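금박 무늬가 있는 카드를 상자에 담아 보관할 때 눌림 방지 방법 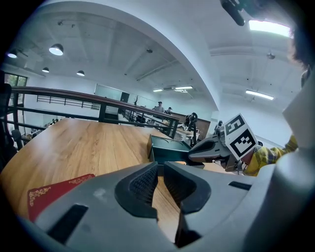
질문
작성자: Siwan Wynne
분류: 종이류 보관 / 포장

금박 장식이 들어간 빨간색 카드를 청록색 계열의 뚜껑 달린 상자에 정리하려고 합니다. 작업은 나무 테이블 위에서 합니다. 카드는 전부 100장이고 크기는 같습니다. 문제는 두 가지입니다.

1) 눕혀서 쌓으면 아래쪽 카드의 금박이 위 카드 뒷면에 묻어납니다. 4월에 넣어 둔 것을 꺼내 보니 모서리 무늬 일부가 흐려져 있었습니다.
2) 세워서 넣으면 상자가 꽉 차지 않아 카드가 기울고 휘어집니다.

간지는 어떤 종이를 써야 하는지, 눕히는 것과 세우는 것 중 어느 쪽이 맞는지 알고 싶습니다. 상자는 Tratden 제품이고 교체할 생각은 없습니다.

답변 1
작성자: Gwilym Eynon
2023년 12월

금박이 있으면 세우는 쪽을 권합니다. 눕혀 쌓으면 하중이 맨 아래 장에 집중되고, 박은 압력과 마찰에 약합니다.

간지: 무산성 글라신지. 카드보다 사방 2mm 크게 재단합니다. 일반 복사지는 표면이 거칠어 박을 긁습니다. 유산지 중 실리콘 코팅된 것은 쓰지 마십시오.

기울어짐: 남는 공간을 채워야 합니다. 무산성 판지를 카드 높이에 맞춰 자르고 ㄷ자로 접어 뒤쪽에 끼우면 됩니다. 카드 30장마다 판지 칸막이를 한 장씩 넣으면 중간이 휘지 않습니다. 손가락 하나가 들어갈 여유는 남기십시오. 너무 조이면 꺼낼 때 모서리가 걸립니다.

넣는 순서:
상자 안쪽 먼지를 마른 붓으로 제거
바닥에 판지 한 장
카드와 간지를 번갈아 배열, 무늬 면은 모두 같은 방향
빈 공간에 ㄷ자 판지 삽입
뚜껑을 닫을 때 윗단이 닿는지 확인

윗단이 닿으면 그 상자에는 세워 넣을 수 없습니다.

답변 2
작성자: Santosh Rajput

저는 그냥 눕혀 둡니다. 글라신지 넣고 열 장 정도씩 묶으면 별문제 없었습니다. 간지는 동네 문구점에서 한 묶음 2000원에 샀습니다. 무산성인지는 확인 안 했습니다.

답변 3
작성자: Liv Nygård

위 답변에 보충합니다. 이미 묻어난 금박은 지우개로 문지르지 마십시오. 종이의 붉은 색까지 같이 벗겨집니다. 부드러운 붓으로 가루만 털고 그대로 두는 것이 낫습니다.

습도도 확인해야 합니다. 한쪽 면에만 박이 있는 카드는 습기를 먹으면 한 방향으로 말립니다. 상자에 실리카겔을 넣되 카드에 직접 닿지 않게 하고, 외벽에 붙은 장에는 두지 마십시오.

댓글 (Siwan Wynne)
높이를 재 보니 세워도 뚜껑에 닿지 않습니다. 글라신지로 재단해서 답변 1 방식으로 넣겠습니다. 칸막이 판지 두께는 1mm면 됩니까?

댓글 (Gwilym Eynon)
1mm면 충분합니다.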